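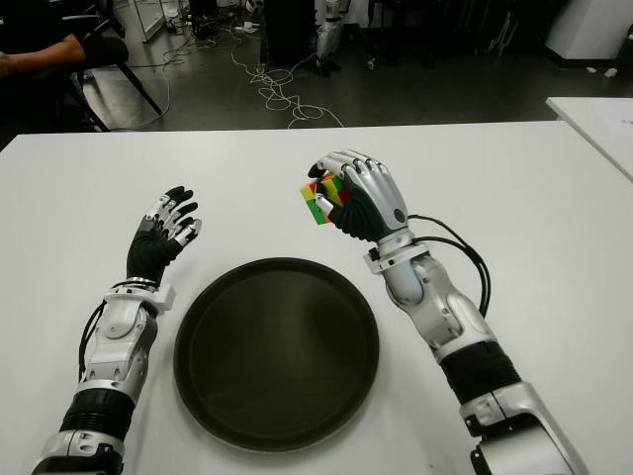 Mastance Hand 2, five fingers, left or right
Trenemcombe Robot Parts > Hands and Grippers > Multi-finger

$3,337 per hand
In stock, left and right
Stock no. 146
Ships from Punville

Choose a side: Left / Right
Add to cart
Add to wish list

Our notes, by Nayara Pacheco

I've wanted to stock a proper five-finger hand for years, and I kept putting it off because most of the ones we tried were lovely to look at and miserable to live with. The Mastance Hand 2 is the first one I've run long enough to put my name on the page. It isn't perfect and I'll get to that, but I had a really good time with it!

We ran a pair, left and right, on two arms over a plain white table, and compared them with the Figueiredo parallel gripper that most of you already buy from us. Neville Tunstall did the driving for most of the first week and I did the second. We fought over the third.

Our go-to test object is a puzzle cube. I know, everybody uses a puzzle cube. But it's light, it has hard corners, it has layers that slip if you squeeze it crooked, and when it lands on the floor you can pick it up and carry on. (Do the same with a mug and you've got sweeping to do.) The Figueiredo gripper is great at picking up a cube. Two flat pads, two flat faces, done. Where it runs out of road is when the cube sits at an odd angle to the wrist, because then you have to bring the whole arm around to square up, and half the time the arm doesn't want to go there.

With the Mastance you can be sloppier. Come down from above, get the thumb on one side and the fingers over the far edge, and close slowly. The fingers find their own spots. I had the approach off by a good bit on some of my runs and it still came away with the cube, a little crooked, but held.

Closing speed matters more than I expected. The hand ships with the speed set high, which makes for a great demo and a bad pick. The fingertips arrive one after another, the first one nudges the cube, and the rest close on where it used to be. Turn it down to the second-slowest setting and leave it there until you have a reason to change it. Neville disagrees and likes the third. He's had more practice.

The thumb

Let's talk about the thumb, since that's what you're paying for. It swings in from the side and curls separately from the fingers, so you can park it where you want it before the rest of the hand moves. We ended up writing our grasps thumb first: thumb to position, hand down, fingers closed. Doing it the other way around kept pushing the cube across the table.

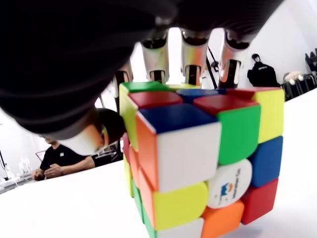
Mastance Hand 2 from the wrist camera, with the thumb down at the left of the cube.

On cameras, because I get asked every time. A wrist camera on a parallel gripper has an easy life. It looks down between two pads and there's your object. Behind a five-finger hand you're looking past a palm and a row of knuckles, and the closer you get, the less of the object you see. We tried the camera on the thumb side and on the little-finger side, and I liked the thumb side better. You lose some of the view when the thumb curls, but you get the contact on that side of the cube, and that's the contact I care about.

Shiny finger shells are a mixed blessing. They look gorgeous, and they pick up every warm light and every passing T-shirt in the room. If you're doing anything clever with color, mask the fingers out or turn the exposure down. I spent most of an afternoon thinking my color threshold was broken when it was a reflection off a knuckle. Matte wrap works too if you don't mind it being ugly — I don't.

You'll want a second camera up high at the head end for the big moves. The wrist view is for the last little stretch before contact. If you only have the budget for one, buy the high one first and add the wrist later.

Fitting it

The hand goes on with a bolt pattern that matches the arms we sell, and with an adapter ring on most others. Tell us which arm you have in the order notes and we'll put the right ring in the box. Allow yourself a slow morning for the first one. The second took me until the coffee was ready.

Leave slack in the cables! I ran mine too neat the first time, all snug along the forearm, and the wrist couldn't get through its full roll without tugging the connector. A fat loop on the outer side looks messier and works much better. Roll the wrist by hand through its whole travel before you power anything up, both directions, and watch the loop while you do it.

If you're running a pair, set the sides in software before the first move. Both hands come from the factory set to the same address, so if you plug in two without changing one, you'll tell the left to close and get some surprising applause.

Compared with the Figueiredo gripper

Speed. The Figueiredo wins, easily. It opens and closes before the Mastance has made up its mind.

Odd angles. Mastance, and it's the main reason to buy one.

Small flat things (washers, cards, a single sheet of paper). Figueiredo. You can pinch a washer with the Mastance but I wouldn't want to do it all day.

Passing from hand to hand. Mastance, once you've practiced. We went from right to left with the cube over a round tray, which caught most of our mistakes. The receiving hand should be open wider than feels sensible, and it should wait. Let the giving hand do the traveling.

Turning a layer of the cube. Neither, in my hands. Neville got a turn out of the Mastance pair by holding with the left and pushing with one right fingertip, and I'd call it promising. Please don't buy it for that yet.

Noise. The Mastance whines a bit when it holds a squeeze. You stop hearing it after a while. The people at the next desk don't.

What I'd change

The fingertip pads are glued on and I'd much rather they were screwed. We had one start to lift during the third week. Mastance sent a new pad and it was a simple enough fix, but you do have to wait overnight for the glue.

The software shows you finger position but buries finger effort two menus down, and effort is the number I look at most. There's a way to pin it to the main panel. It's in the manual under "Layout," which is not where I looked.

And the manual itself is decent on wiring and thin on grasping. We wrote our own starter sheet with the thumb-first sequence and the speeds we settled on, and it goes in the box with every hand we ship.

In the box

One Mastance Hand 2, left or right as ordered
Adapter ring for your arm
Power cable and data cable
5 spare fingertip pads and glue
Hex key
Trenemcombe starter sheet

Wrist camera and bracket are sold separately, see Cameras and Mounts.

Good to know

Left and right are different parts and can't be swapped over, so please check your cart. Returns are fine for 2 weeks if the pads haven't been replaced. We got our August delivery early and the next one hasn't been confirmed, so if you need a matched pair, order both together.

If you're stuck between this and the Figueiredo, write to me and tell me what you're picking up. I'll tell you if the cheaper one will do. For boxes and anything with two nice flat sides, it usually will.

Customers also looked at
Figueiredo parallel gripper
Wrist camera bracket, thumb side
Mastance fingertip pads
Matte wrap, black, one roll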